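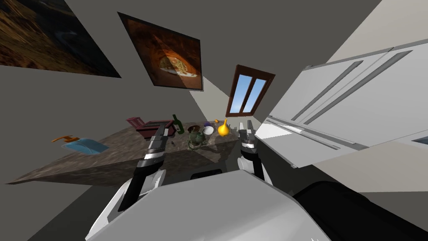 Kitchen counter with white cabinets, computer render

Resources > Small Employers > Hiring Paperwork > Personnel Files

How to clean up your personnel files in an afternoon

Quick version for small shops. I did this for Ngata when they had 17 people on payroll and one drawer. Took longer than it should have.

What you need: folders in two colors, a marker, a locking cabinet, a list of everybody currently employed. Former employees are a seperate job, do them another day.

Step 1. Pull everything out

All of it. Desk drawers, the binder by the time clock, email attachments. Print nothing yet. Just one pile per person. Set a timer for 60 minutes and stop reading old write-ups, you'll never finish.

Step 2. Make the main file

Goes in here:
- application and resume
- signed offer letter
- job description, current one
- handbook sign-off
- pay changes, with dates
- reviews and warnings

Missing something? Sticky note on the front, keep moving. Do not backdate a form to fill a gap. Ever. Sign it with today's date and add a short note on why it's late.

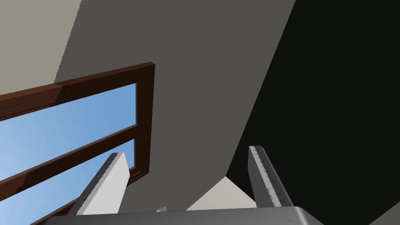 Step 3. Split out the medical stuff

Second color folder. Doctor's notes, leave requests, accommodation paperwork, anything on an injury. Separate drawer, separate key if you have one. Supervisors don't get to browse this one.

Step 4. I-9s in their own binder

Alphabetical, current people only. If someone comes asking for I-9s you hand over the binder and nothing else – that's the whole reason for it.

Step 5. Write down who can look

One page, taped inside the cabinet door. At Diner it was the owner and the payroll person. Sign-out sheet under it. Check your state's rules on employees seeing there own file, they vary a lot.

Step 6. Put it on the calendar

Once a year, I do mine in June. Eight folders before lunch is a decent pace. 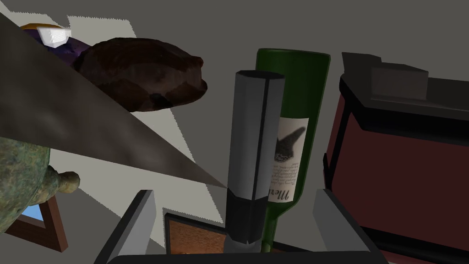
Can I scan everything and shred the paper?

Usually you can, if the scans are readable, backed up and locked down by user. Scan first, spot check a few files, then shred. I'd hang on to signed originals of anything in dispute till it's closed.

Next up: old files, how long to keep them.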